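Simulated gripper comparison sets two-finger hand against suction cup at Gorkville

28/10/2018

Robotics | Test and measurement

The automation laboratory at Gorkville has published the first results of a comparison between two end effectors and two motion controllers, run entirely in simulation. The work covers 3458 pick attempts on a mixed set of small rigid objects. A second stage on physical hardware is planned.

The comparison was set up to answer a purchasing question. The laboratory operates a small sorting cell fitted with a suction cup, and its users had asked whether a two-finger hand would cope better with parts that have no flat face. Changing the tool on the cell means changing the flange adaptor, the cable routing and the tool offset in the controller, and the cell is out of use while that is done. The group decided to model both tools first.

Both end effectors were mounted in turn on the same model of a jointed arm. The first, named Itus, is a parallel hand with two fingers, driven by a single actuator and closed under force control. The second is a single bellows cup, modelled as a soft contact with a leak rate that depends on how much of the lip is touching the part. The leak model was fitted in June to bench readings taken with the cell's own cup.

The two controllers are Sendar, which plans a complete path to the grasp point before the arm moves and does not revise it, and Messina, which recalculates the last part of the approach while the arm is on its way down. Each controller was run with each tool, giving four combinations. Object poses were drawn from a fixed list so that all four met the same layouts in the same order.

Objects were placed on a flat surface with no tray, walls or fixtures. The set mixes shapes that favour one tool or the other: a ball, a tall box, a puzzle cube, a thin hand tool, a studded toy brick and a block with holes through its upper face, among others. Masses were assigned individually. Friction was kept at one value for the whole set, a simplification that the report lists among its limits. 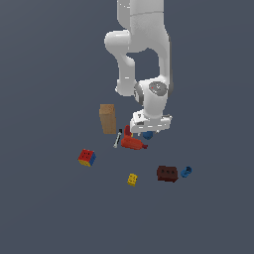 The simulated arm with its hand over the blue ball. The tall tan block and the silver tool are to the left of the hand, and the red object is below it.

An attempt was counted as a success if the object was lifted clear of the surface, carried to the drop point and released within the marked area. An object that slipped and was caught again by the fingers counted as a success. An object that was lifted and then dropped on the way counted as a failure, as did any attempt in which a neighbouring object was moved by more than its own width.

Of the 3458 attempts, 2077 were successful. The figure covers all four combinations and includes layouts that were deliberately crowded. The best combination, the Itus hand with the Messina controller, succeeded in 80 per cent of its attempts. The report does not rank the remaining three, on the grounds that the differences between them changed sign when the crowded layouts were left out.

The suction cup did best on the tall box and worst on the block with holes, where the lip often overlapped an opening and the modelled vacuum did not build up. It also failed on the studded brick in most poses. The two-finger hand had no particular difficulty with either. Its failures were concentrated on the thin tool, which lies close to the surface and requires the fingertips to come down almost to contact. With Sendar, small errors in the estimated height of the surface were enough to stop the fingers short or to trip the contact limit.

Round objects gave a mixed result. The hand could hold the ball securely once closed, but if one finger touched before the other the ball rolled, and a controller that did not revise its path closed on nothing. Messina corrected for this in many of the attempts, at the cost of a longer approach. The added time was about 19 per cent, measured from the start of the descent to the closing of the fingers.

Crowding affected the two tools differently. The cup needs little room at the sides and was seldom blocked by a neighbour. The hand needs space for the open fingers, and where objects stood close together the planner had to turn the wrist to find a gap. In some layouts no gap existed and the attempt was recorded as a failure without the arm leaving its start position. These cases are listed separately in the tables, and readers comparing the figures with other published tests are advised to check whether such cases have been counted there.

Camera placement was not varied. Both controllers received object poses directly from the simulator with added noise, and no image processing was involved. The group intends to replace this with a simulated depth camera before the hardware stage, using one fixed position above the surface and one on the wrist. The noise level in the present runs was chosen to match the pose error of the cell's existing overhead camera, though that error was measured on matt parts only. Glossy parts are expected to be worse.

Finger geometry was not varied either. The fingers in the model are short and have plain pads. A longer, tapered pair has been drawn and will be tried on the thin tool, where the clearance problem is most marked. Softer pads may also be tested, but the simulator's contact model handles soft materials poorly and the group expects to leave that question for the bench.

The hardware stage will use the same pose list, with objects set out by hand against a printed template. Only the Itus hand will be fitted at first, with both controllers, and the suction results will be taken from the cell as it stands. The number of attempts will be much smaller than in simulation. The laboratory has not set a date for publication of the second report.

The pose list, the object masses and the full results table are available from the laboratory on request. The controller code is not included. Settings for both controllers are given in an appendix to the report, together with the friction value and the time step used by the simulator.

Filed under: grippers, motion control, simulation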